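Aldale G2 Hand-Held Gripper
Sold singly or as a pair. In stock, ships from Pikalgate.

Overview
Two-finger gripper you hold and squeeze. Same fingers go on the arm later, so what your hand learns on the trigger carries over to the machine. Made for kitchen and household work: sorting utensils, filling a caddy, clearing up after dinner.

Can machines do chores yet? Short answer: a few, slowly. Long answer below, read it before you order.

What it handles today
Chopsticks, spoons, light plastic containers. Thin round stuff is the hard part, it rolls, and two sticks together want to cross. Take them low and close slow. A patterned end gives a bit more bite than bare wood. 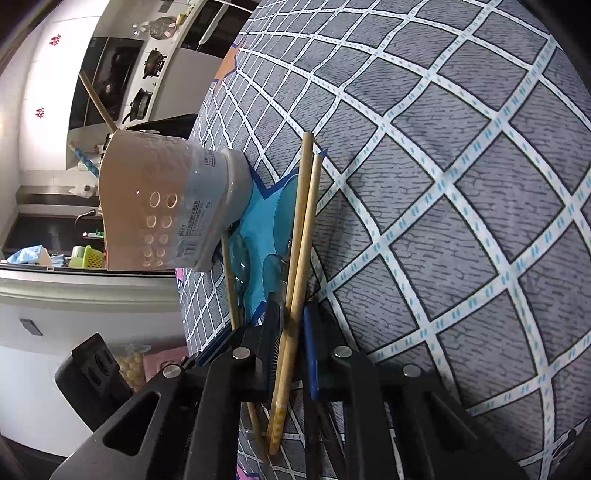

Two chopsticks in one grip, perforated container alongside.

Clear and smoky plastic is still a pain. Fine for a person holding the tool, since you can see what your doing. On its own the arm misses clear spoons a lot, mostly under overhead light with glare in the bowl. Dark handles do better. Patterned cloth underneath, no problem so far.

Not there yet: wet plates, knives, anything stacked. Don't buy it for those.

Working as a pair
One tool per person or one per hand. Keep the jaws from crossing over the same spoon. One goes in, the other hangs back, then swap. Iulian Ciobanu in our test kitchen ran 1,085 pickups in October and says most of his drops came from hurrying the second hand. Soft surface is OK but press lightly, the tips dig in and the spoon tilts away from you.

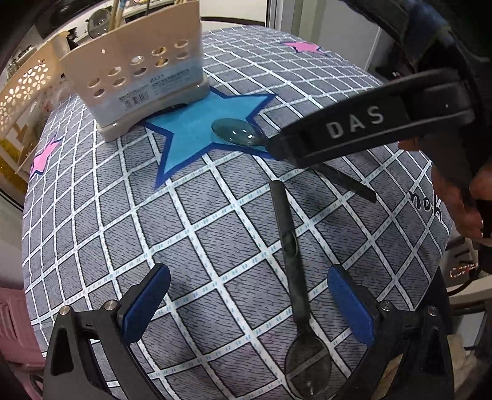

What's in the box
1 gripper, assembled
1 spare set of finger pads
1 hex key
Tindall wrist strap
Printed setup card (2 pages)

Care
Check finger screws every 7 days of use. Snug, dont crank them. Wipe the rack with a dry cloth, no oil. Pads wear first, replace when they go shiny.

Warranty and returns
12 months on the body, none on pads. Arm mount is sold seperately, see the Grukendale adapter page. Returns go to Barry Goodall at the Pikalgate counter, put the order number on the outside of the box.

Page updated November 18, 2020. Price on request.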